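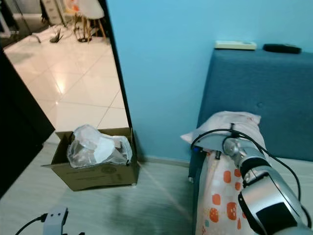 Worby Bed-Making Set: data card and README

Status: second release, frozen in May
Maintained by: Zurance workplace automation group
Contact: through the Toma issue tracker

1. Summary

This set contains recordings of two-armed robots doing room turnover tasks in furnished staff and guest apartments. The tasks cover pillows, pillowcases, sheets and light tidying near the bed. The set also includes written work records from the housekeeping staff at the sites where the robots were used.

The release holds 1,493 episodes out of nearly 2,000 attempted. Episodes were dropped for missing joint data, for a camera stream that did not line up with the arm logs, or at the request of a staff member who had been in the room.

The work records are part of the release and use the same episode numbers. Users who train on the motion data alone can ignore them. Users who want to report on labor effects need both.

2. Contents

episodes/ - arm and gripper state, head camera stream, task label
rooms/ - one text file per room, with furniture type and floor type
shifts/ - work records, with names and employee numbers removed
labels/ - outcome labels and the reason code for each stop
tools/ - reader scripts and a checker

Each episode covers a single task. A task label is one of: pillow_lift, pillow_place, case_change, sheet_pull, item_clear. Long sequences were split at the point where both grippers were open and not moving. The split points are listed in labels/ so that a sequence can be put back together.

3. Work setting

Before the trial, one housekeeper did a full apartment alone. The order of work was set by habit and differed from person to person. Most people stripped the bed first, started the laundry, and used the waiting time for the bathroom.

During the trial, the robot was assigned the bed and the housekeeper was assigned everything else. This changed the order. The bed became the slowest item in the room, and the bathroom was usually finished first. Housekeepers then either waited, moved to the next apartment and came back, or took over the bed by hand. All three are recorded in shifts/ under the field after_bath.

Coming back was the least popular choice. It added walking, and a stopped robot might go unnoticed until the return. From the third week, the Wollama dispatch software sent a message to the housekeeper's phone when an episode ended. Walking went down after that, but staff reported more interruptions.

4. Handling notes

Pillows are harder than sheets in this set. A filled pillow changes shape when it is picked up from one end, and the free end can swing against the headboard or drop over the side of the mattress. Printed cases also cause trouble for models trained on plain white hotel linen, and the error is worst where a printed case lies next to a plain one.

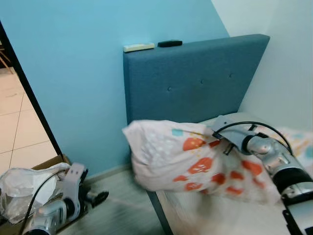
A one-handed pinch at the end of the pillow is labeled grip_end. A hold with both grippers is labeled grip_pair. The two should not be pooled when computing success rates. With grip_end, the outcome depends heavily on how far the gripper closes past the seam, and this distance is not recorded directly. It can be estimated from gripper opening and camera view, with limited accuracy.

Small items left on or near the bed are not removed before an episode. Remotes on a headboard, open boxes on the floor and cables along a wall are normal in lived-in rooms. Contact with any such item is coded touch_other, whether or not the item moved.

5. What changed for staff

The figures below come from shifts/ and from interviews held at the end of the trial. They apply to the trial sites only.

- Bending and lifting at the bed went down for most staff. It did not go down for staff who often took over by hand.
- Time spent moving the robot between apartments was new work. It was not in the job description at the start and was not counted toward room quotas until staff raised the issue.
- New staff learned bed making later than before. Supervisors at 3 sites now schedule manual bed days so that the skill is kept.
- The robot's stop codes were first shown only to the technical team. They are now shown on the housekeeper's phone in plain words.

No position was cut during the trial. The set says nothing about staffing after it, and it should not be cited as evidence in either direction.

6. Privacy and consent

Staff could refuse recording without giving a reason, and could withdraw an episode up to 5 weeks after it was made. Withdrawn episodes are deleted, and their numbers are not reused. Gaps in the numbering are therefore expected. The checker does not flag them.

Do not use shifts/ to rank or compare individual workers. The records are too coarse for that purpose, and the license does not allow it.

7. Known problems

- The head camera stream shows motion blur in fast reaches. No correction has been applied.
- Mirrors and glossy tile floors produce false depth readings. Affected rooms are marked reflective in rooms/.
- Outcome labels for case_change were written by two teams with different rules. The older rule accepted a case with an open corner. Filter on label_rule if this matters.
- Stop code 5 was used for two separate faults in the first release. It has been split here, but some older notes still use the old meaning.

8. Getting started

Run the checker in tools/ before anything else. It compares the episode list with the files on disk and prints any mismatch. Then load one pillow_lift episode and confirm that the gripper timeline and the camera stream start together - an offset at this step usually means that the archive was unpacked with an older reader.

Corrections to labels are accepted through the Toma tracker. Include the episode number, the current label and the proposed label.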